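Why does tape wrinkle?

Tape is flat on the roll. Easy! Now wrap it round something with corners, or a tip. Too much tape, not enough room. So the extra bit has to go somewhere and it folds up into ridges.

Try it. Cut a strip, wrap your pencil end. Press hard. Still bumpy? Thats normal. Paper does it too, and so does gift wrap on a ball.
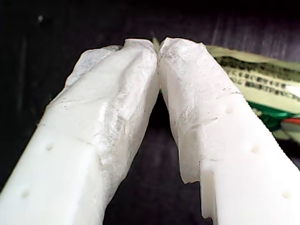

Long folds in white wrapping. Find the loose flap!

Stretchy tape wrinkles less. Short strips help too, try 6 or 8 little ones.

More sticky stuff next time on Fluma Kids.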